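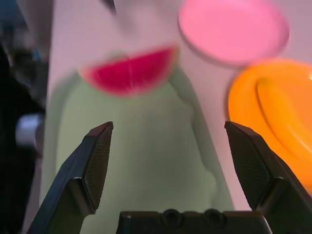

8 April 2023

Filed under: Home diary, Kitchen, Small things
Print this entry | E-mail this entry

I woke early and could not sleep more, so I wrote in the kitchen with my tea. In August it will be nine years since I keep this diary in English. My first pages are full of mistakes, and I am sure this one has some also, but I can now write a whole page without opening the dictionary, or almost.

Today was the day for the play kitchen. I have promised to bring it in order before the children of my sister come for the holiday. For two years the toys lived in a box under the stairs and every time somebody wanted to play, the whole box was turned over on the floor. I don't want to do this again. My plan is that each thing has its place, and the small plates are together, and the cutting board is not used as a roof for a garage.

The set was bought in two parts. The first part is from Pondier, and I still have the receipt, which says 51 pieces. The second part came later from Curitz, in a thin bag that broke the same evening. The colors of the two do not match very well. The greens are different and the pinks are different, and I think an adult is the only person who minds this. I read on the Pondier paper that the fruits should be washed with mild soap and not put in the machine. Last year I put them in the machine. The banana has never been the same.

So I washed by hand, in the big bowl, and laid everything on a towel. It took me 40 minutes with the drying. The difficult part is the line where the peel meets the fruit, because dirt sits there and a cloth is too thick. I used an old toothbrush and it went well. For the plates a cloth is enough.

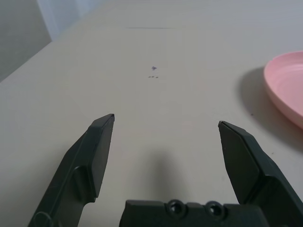

My own wish for a long time was a table only for play, one which does not have to be cleared for supper. The one we have now I found at Royer, in the corner where they sell the pieces with a scratch, and I painted the legs myself. I was afraid that a light color would be a mistake with children. But I am happy with the cream top, it is smooth and pale, and it makes the room feel more open than the brown one did. I looked at it for a while this morning before I began to sort, and I thought that maybe it is enough to have a good surface and few things on it. My mother covered every table with a cloth, and on the cloth another cloth. I will not do it.

The scratch is on the underside, by the way. I have never understood why they took so much money off the price.

After ten o'clock I made the groups. Fruits in one group, breads in another, then the vegetables, then what I call the hard things, meaning plates and cups and the board. I could not decide about the egg. It is in two halves and it is not a fruit and not a bread, and in the end I put it with the vegetables, where I will surely not find it.

For the baskets I wanted to try Plidier, where a neighbor buys hers, but the ones with a lid were sold out and they could not say when new ones come. I wrote my number on their list. Until then I use two shoe boxes and I wrote on them with a thick pen. My handwriting in English looks like the handwriting of a different person, more round. I noticed it again today.

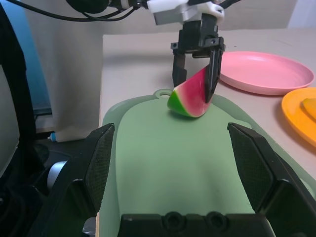 Page 9

The watermelon is the piece I like most, and I must confess I would keep it even if there were no children. The pink is deep and shiny, then comes the thin pale line, then the green rind, just as it should be. On the mint board it looks very fresh. I like also that the board has a handle with a hole, so it can hang. I have a small hook left over from the bathroom and tomorrow I will fix it to the side of the shelf, low, so that a child of four can reach it.

The pink plate was on the right side of the board, still with nothing on it, and it gave me the idea how to teach the tidying. We can make it a part of the game. First you cut on the board, then you serve on the plate, then the restaurant closes and all the food goes home to sleep. When I was small we had nothing like this, we cut leaves with a spoon and served them on a brick, and closing the restaurant meant that it was raining.

I have asked 1,000 times that the pieces stay in the kitchen and do not travel to the bedrooms. I will ask it again.

In the afternoon I wanted to wash the curtains also, but my back said no. I made soup. The soup needed more salt. Tomorrow the hook, then a call to my sister about the beds, and I must look if we still have the blue blanket or if I gave it away.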